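Notebook, Skirkine bimanual cell – Monday, 2 p.m.
Entry by Lauri Kokkonen

Purpose

To determine whether the revised grasp coordinator in the Wedura stack holds both arms in a shared object frame during a two-handed bottle grasp. The previous release planned each arm separately and synchronized only at waypoints, which produced a lateral offset at closure.

Configuration

Planner: Alarcón branch, joint trajectory for both arms, single time base. Force limit on each gripper left at the default. Perception was restarted before the session and the table plane was fitted again. The fern-print cloth remains in use, as agreed with Lindunstead, so that segmentation is tested against a patterned background.

Trials were run with the clear bottle on its side, one gripper assigned to each end. The upright tea bottle behind it was entered in the planning scene as a static obstacle.

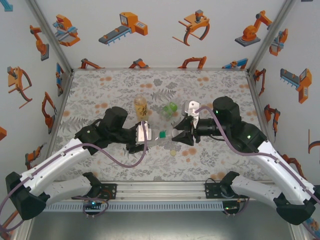
Observations

1. The coordinator completed 46 cycles. In three of them the left arm reached its closure pose early and waited for the right.
2. The pose estimate for the clear bottle is weak along its long axis. The green band is the only stable feature, and the estimate drifts when a finger covers it.
3. Two plans were rejected for clearance to the tea bottle. The collision margin is set to 5 cm – probably too conservative for this layout.

Actions

Log the closure timestamps from both controllers on the same clock. Reduce the collision margin and repeat the series with no other change. The axis drift is to be raised with the perception group at Lindunstead before the branch is merged.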